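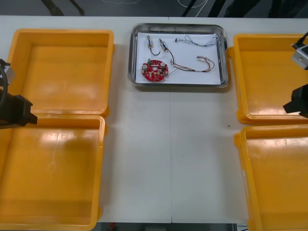
Reading the last version of this page, one commenter in Jikthorpe reckoned the whole thing could be cut to "take photos, don't lose the screws" and that the rest was padding. Fair. But I've had 174 emails since I put the first one up and most of them are from people with one screw left over, so it's staying long.

Taking small things apart and getting them back together

For battery stuff mainly. Torches, toys, radios, clocks, kitchen scales. Anything that plugs into the wall is a different page, and microwaves are no page at all, leave them alone.

What you need

Small screwdrivers, crosshead and flat. Proper ones, the set from Ovitz is fine, the free ones out of crackers are not.
A tray or a shallow dish with a lip.
White paper.
Masking tape, pencil.
Phone for photos.
Old plastic card for prising.
A good light. Daylight if you can get it, I start after breakfast and stop when I get cross.

Before you open it

Batteries out. First thing, every time. Then look in the battery box — green or white crust on the contacts is quite often the whole fault and you can stop there. Bit of white vinegar on a cotton bud for ordinary alkaline batteries, wipe, dry, new batteries, try it.

Still dead? Take a photo of the outside, front and back. You think you'll remember which way round the knob went. Then clear the table. Tea somewhere else.

Paper in the bottom of the tray. Coloured or patterned paper is hopeless, black screws vanish into it. Kitchen roll is worse, things snag.

Opening up

Check for hidden screws. Under rubber feet, under the label, down inside the battery box. Run a fingernail over the label and press, you'll feel the dip.

Undo them a turn at a time, going across the case and back, and don't take one right out while the others are tight. As each one comes out, put it on the paper in the position it came from. Draw the rough outline of the case first if it helps. Case screws are often two lengths and a long one in a short hole will come straight through the front. I did this to a Clornania alarm clock that wasn't mine.

If it won't open after the last screw, there is another screw. If there really isn't, it's clips. Card in the seam, slide, twist gently. Stop at 10 minutes of this and have another look for the screw.

Open the two halves like a book and SLOWLY. There's nearly always a wire from one side to the other, speaker or battery lead, and it is nearly always too short.

Laying it out

Left to right in the order things come off. Last thing off is the first thing back on, so when you rebuild you just work backwards along the row. Write a number next to each bit on the paper. Two rows if you've got a lot.

Springs get a strip of tape over them straight away. Same with washers and the little ball bearings you get under click switches.

Wires: before you unplug or unsolder any, photo, then a tape flag on each with where it goes. "Left, top" is plenty. Don't trust the colours, red isn't always positive on cheap things and sometimes both wires are black. Motors will run backwards if you swap them over, speakers mostly don't care.

Hold boards by the edges. Don't stack them.

Take more photos than you want. Every layer, straight down, and one from the side if something sits on top of something else. My last radio was 14 photos and I used all of them.

If you have to stop halfway

Second sheet of paper over the top, tray up on a shelf, flat. Not the oven. Write on the paper what you were about to do next, becuase in a week you won't have a clue.

Putting it back

Backwards along the row. Don't tighten anything until all the screws in that layer are started. For screws going into plastic, turn the screw the wrong way first till you feel a little click, that's it dropping into the old thread, then tighten. Saves stripping the hole. Finger and thumb tight, no leaning on it.

Test before the case goes on fully. Batteries in, hold it shut, try it. Batteries out again, then do the case.

Check no wires are caught in the seam. If the case won't close flat dont squeeze it, open up and look.

Screw left over

Go through the photos backwards. Usually it's one that holds the board down, somewhere in the middle, and yes you have to open it again. Takes me 5 minutes now.

Spares

Oh on the market in Jikthorpe keeps mixed bags of small screws, mornings only. Otherwise save the ones out of anything you're binning, jam jar, lid on.

Clocks with actual gears are getting their own page, probably March.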